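Speaker notes: Eating at work when there is no cafeteria
Rūta Lill, June 2020, for the office managers' group at Sustia

Slide 1. Opening
Say who I am and thank Ülle Kalniņš for the room survey. Most of the numbers tonight are hers. Mistakes in reading them are mine.
Start with the question: where did you eat lunch on your last full day at the office? Wait for answers. Most people will say the desk.
The talk covers shared break rooms in small and mid-sized workplaces. It does not cover catering contracts. If somebody asks about catering, send them to Ülle after.

Slide 2. The survey
Ülle sent her form to 1,420 employees in March. 690 sent it back. They work at 11 sites, the largest being the Huvine building.
Of the people who answered, 600 bring food from home at least twice a week. Stay on this number for a moment. Budgets are usually drawn up for coffee and snacks, and these people need a fridge shelf, a plate and a few minutes of heat.
Do not read out the site table. It is in the handout.

Slide 3. The table comes first
At Bumar the old room had one high counter and four stools. People took their food back to their desks. A plain table at normal height changed that more than the new fridge did.
Points to make: leave enough room to put down a plate and a bag. Light colors show spills, so they get wiped. Keep the mail tray and the printer paper off it.
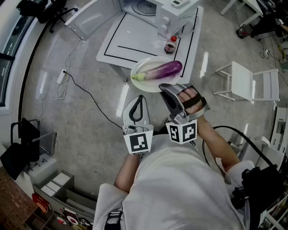
Slide 3: A plate on a white table.

Mention chairs briefly. Stacking chairs are fine for a half-hour lunch.
Ask for a show of hands on who has a table people can sit at. Then move on, because this part ran long in rehearsal.

Slide 4. Things people leave behind
Every room collects mugs, single lids, umbrellas, sauce packets and small personal items. The Lukoševičius office gives each person one labeled bin and clears the open shelf on the last working day of the month. The notice goes up a week before.
Read the notice aloud: "Items on the open shelf will be moved to the box by reception. The box is emptied after 30 days."
Complaints dropped after the notice was made larger. Before that it was printed on half a sheet and taped inside a cabinet door.

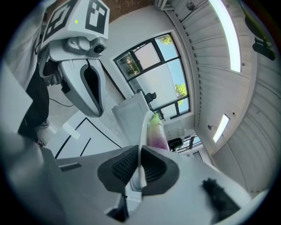
Slide 5. Heating food
This is the slide people ask about. Waiting for the microwave was the top complaint at the larger sites, ahead of smells and dirty dishes.
A second microwave costs less than most managers expect, but check the circuit first. Two ovens and a kettle on one outlet will trip the breaker.
Simple controls are better in a shared room. People should be able to set the time without reading a manual. Cover the food and wipe the turntable when it spatters. 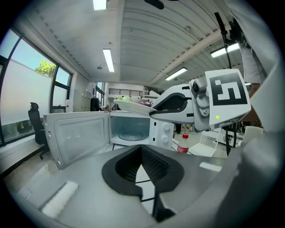

Stagger lunch by team if you can. At Huvine, two start times half an hour apart took care of most of the line. Fish is going to come up in questions. My answer is to open a window and leave it out of the written rules.

Slide 6. Who cleans
Give the rota as it is used at Bumar: two names a week, posted on the fridge, swaps allowed. The evening cleaners do the floor and the trash only. Put that in writing.

Slide 7. Questions
Leave ten minutes. Handouts are by the door. Ülle has the blank survey form for anyone who wants to run it at their own site.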